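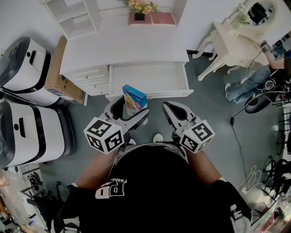 Wide desk drawer: divide it up or leave it open?

ollerside_jo
Posts: 200
White desk, set of drawers on the left, one wide one on the right. The wide one's empty at last and I'm dithering over what goes in. Small boxed bits mostly, like the blue and white one with the cartoon on. Dividers or no dividers?

relgate9
Dividers, every time. Wide drawers turn to soup within a week — mine did.

mothballs
Disagree! Boxes are their own dividers. Stand them upright and you can read the fronts.

relgate9
Until you take one out and the rest fall over...

killgate_kev
I'd put paper in it and keep the boxes on the open shelves. Love the white vanity with the curvy legs btw, is the oval mirror fixed?

ollerside_jo
Fixed, yes, and a pain to dust. Shelves are spoken for, Kev. Might try 3 strips of card first and see how I get on.

mothballs
Card's fine, but measure the depth before you cut.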